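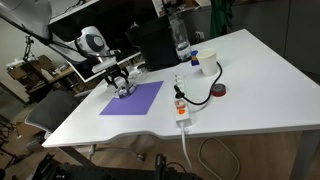
Week 7: The working surface

Reading: Tóth, The Flat Place, chapter 4 (skip the bit about blotters)

A desk attracts things. Boris Tóth calls this drift and gives it a whole chapter, though most of us have the idea by page 2. Something is put down for a minute, the minute passes, and by Thursday it has neighbours.

For this handout we sort whatever is on a desk into the following groups.

Residents. The monitor, and anything else too heavy or too wired to argue with.
Services. Power strips and their cables. A strip lying on the desktop is handy for plugging things in and takes the space of a decent notebook. The lead has to go over an edge somewhere, and the spare length will end up on the floor.
Visitors. Paper cups, drinks bottles with a bit left in the bottom, a roll of red tape. Visitors have a way of becoming residents – see Jang's rule, from last week's notes.
Work. Usually the smallest group. Please try to be fair to it.

The mat

A coloured sheet on a white desk is the cheapest bit of planning there is. It says that work goes on the purple part and everything else can fight over the rest. You don't need a good one. Joon-young Jeon did her project with a sheet of sugar paper and got 70, which was generous, but the paper did its job.

Watch the edges. A bowl that sits half on the mat belongs to both sides, and a glass one with small white pieces in it will be left where it is for weeks, being quite nice to look at.

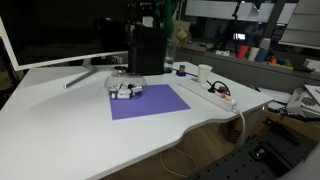
So the rule we use is all on or all off. If you can't decide, move it off and see whether you miss it.

Small loose items

Little bottles roll. Stand them up and somebody's sleeve will see to them, so give them a tray with a rim. A clear one lets you see the mat underneath and saves an argument about what's in it. They may lie in a heap if they like. Labels facing up is for people with fewer deadlines.

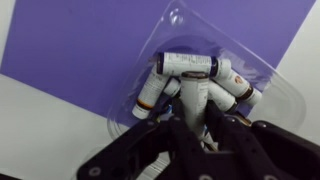
Department of Rooms and Furnishings, Gosomstead

For next week

Draw your own desk from above, as it is now. Tidying first is cheating and it shows. Mark each thing R, S, V or W, and put a ring round any V that was there before March. Bring a pencil and a ruler. The Bravach room is locked until the class before us has packed up, so wait by the stairs.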